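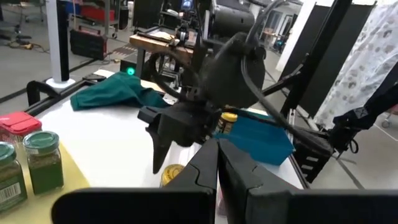

Daryna Kravets wrote in after my last column to say that founders who won't take a mentor are mostly founders who can't take being told no, and that I should stop flattering them.

Fair hit. I'd written that a first-time founder can get by without one. She read it over breakfast, she says, and had a reply done before the toast. I've had it open on my screen all week and I still think she's half wrong, so here goes, quickly, between two calls.

Start with what a mentor is in most startup programs. A name on a page. A nice headshot. Someone who sold a company a while back and now gives up an hour a month, often from the car. The founder turns up with a deck, the mentor says talk to more customers, everybody feels better. Next month, a different mentor, who says raise now while you can. Then another one who says don't raise at all.

I sat through this at Gratport. Four months, 18 mentors on the books. I met 15 of them. Good people, most of them. I came out with 15 opinions on pricing and no price. We had a booking tool, a scheduling thing for small clinics, and one week it was going to be a subscription and the next week it was pay per seat and by the end of November it was free, God help us, because a bloke who'd done well out of free told us so. He'd done well out of free in a completely different business. I didn't ask. Should have.

That's my own fault and I'll wear it. But a program that hands a nervous 26 year old that many voices and calls it support has some fault to wear as well.

Daryna's point, if I'm reading her right, is about the word no. Founders shop around until they get a yes. True. I did it. If the first mentor says the market's too small you book the second, and there's always a second, because the program is judged on hours booked. Nobody's paid to say stop. At Trinska, where I did some part-time work later on, the monthly report had a line for mentor hours and a line for happy founders and no line at all for companies that shut early and saved everyone a year. I asked for one. Was told it would look bad to the funders. Probaly would have.

So where we agree – no is the useful bit. Where we don't – I don't think you get it from a mentor, or not the kind on offer. You get it from someone with something to lose. A customer who won't renew. A co-founder whose savings are in it. The accountant, bless her, who rang me up and read out the bank balance and then just waited.

The best advice I ever had came from a man called Ó Dubhghaill who ran the clinic down the road and had no interest in startups whatever. He used our tool for a fortnight and went back to his paper diary. Told me why, too. It took him longer. That was the whole of it. No framework, no story about his own journey. I could have had that in week one if I'd walked down the road with a laptop, but I was busy, I had mentors to see.

What would I do instead, since Daryna asks. Fewer. One mentor per company, for the whole run, same person every week, and pay them. Not much. Pay them enough that they read the numbers beforehand. Make them write down at the start what would convince them the thing is dead, and then hold them to it, and the founder too. If they fall out, fine, swap once. Stindus tried something close to this a few years back with a small intake and people grumbled about it the entire time, founders and mentors both. Two of the companies closed before the end. I'd call that working. The people running it didn't, and they've gone back to the big roster and the speed-dating night with the sandwiches.

And cut the mentors' page. If a program brags about 100 mentors, ask which of them you'll still be talking to in a year, and get a name. Watch how long it takes them to answer.

I'll give Daryna this much, I was soft on founders last time. Some of them do dodge. Some of them would dodge a paid one as well, and cancel, and be sick that day, and have a demo. Then at least the mentor would notice, becuase there'd only be the one.

She's welcome to write back. I've got to run, second call's started without me.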